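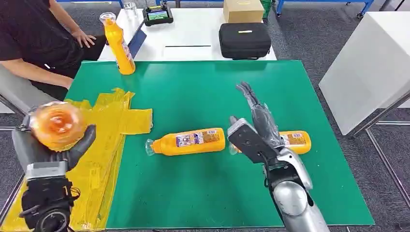

Clitell has opened a packing room at its Illier site to prepare bottled goods for Pillar ahead of the Crăciun season. Work is carried out on a white table covered with a green mat, where yellow bottles are laid on their sides with clear wrap at the neck. The first order is for 814 bottles, packed 50 to a carton.

Each bottle is checked at two points — the label and the neck — before it goes forward. Any bottle with a damaged label is set aside.

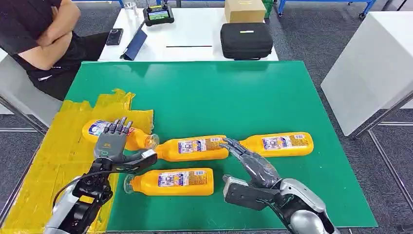 Delivery and storage

Cartons will leave Illier in two loads, the first in November. Pillar will store the goods and supply its own shops from there.
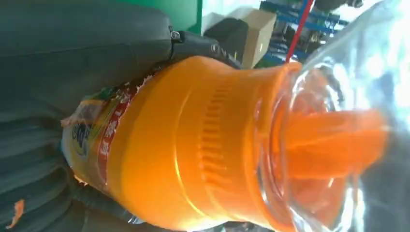
The second load will follow in December, once the first has been received and signed for. Trade customers should place orders with Pillar in the usual way.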